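Geetha Chettiar had 3 laps left at Flirness when her chain slipped. She got off, put it back on with bare fingers and lost 48 seconds. In cyclocross, that is usually the race.

She finished 39th, in mud so thick that most of the field shouldered their bikes up the long bank behind the pits. "I ran it every time," she says. "My legs were fine. My hands were the problem."

That was in January. Chettiar, who turned 30 over the winter, has ridden for the Prastari team for two seasons, and she came to the sport late, from distance running. It shows. Few riders on the circuit are quicker over the barriers or up a flight of steps. On the descents she still gives time away, and she knows where.

Her coach at Prastari has her on the grass at Onis most mornings, practicing the same off-camber turn at low speed – first on dry ground, then with the sprinklers on. Tire pressure gets written down after every session.
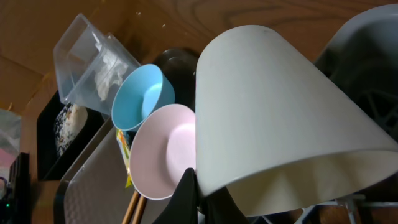
The rest of the week is ordinary. She works afternoons at a print shop, cooks at home and goes to bed early. Long road rides are kept for days off.

Her next start is at Kariuki, on a course with two sand pits and very little climbing. It does not suit her. She asked to be entered anyway, and she has already changed the chain.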